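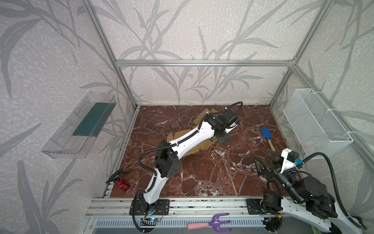
Mbali Motaung

Notebook, August, box folding

Finally got to the cardboard! I have been looking forward to this one since Bheki brought the blanks over from Litdale. Plain kraft, no printing, corrugated, and they fold up from flat with slots and no glue. We have 47 of them and I want to learn something from every single one.

Started at 4 with the reddish-brown marble board down and the reed wallpaper on the walls. I love that wallpaper — Pieter says it makes him think of ducks. The trowel with the blue blade stays on the board for the garden kit later, and so does the red spray bottle.

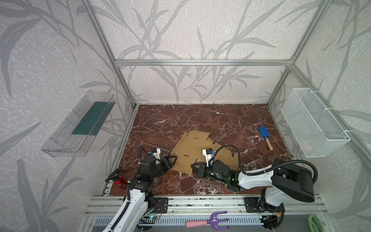 Folding notes

The creases matter more than I thought. If a blank gets a gentle bend along every line first, the panels come up square and the slots are much easier to find. Skip that and the front panel wrinkles. Yevhen wants to try a bone folder on the next lot, and I'm all for it!

Cut edges are rough on this batch. One tall panel has a ragged top with the layers showing, and I'd like to ask Litdale if their blade is dull.

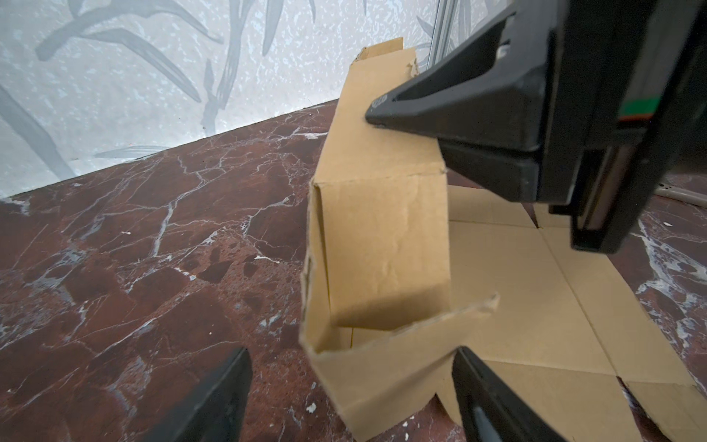
Added by Pieter Venter

Agree on the edges. I would keep the second blank flat beside the one being folded, as a reference for the fold lines. It helped me a lot. Budget 15 minutes per box until we get the hang of it, and check the slots before anything else.

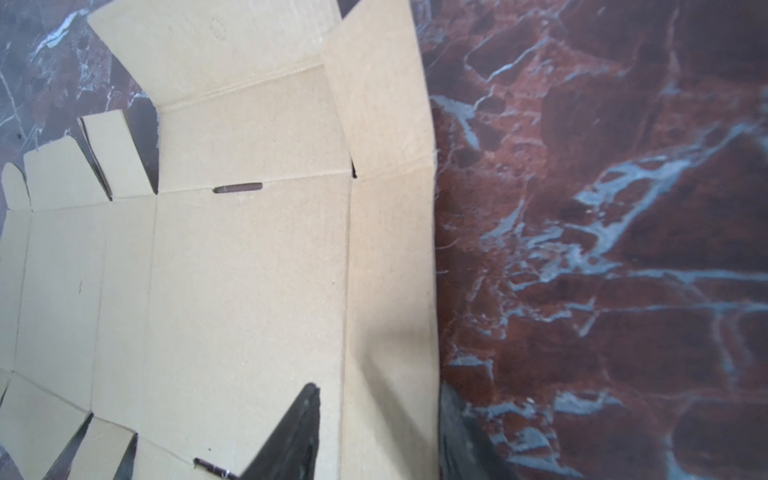
Blank with side flap partly up, slots at the crease and bottom edge.

Mbali again: must ask Bheki if Maluleke sells the same size in a heavier board. Going back to this after lunch, can't wait.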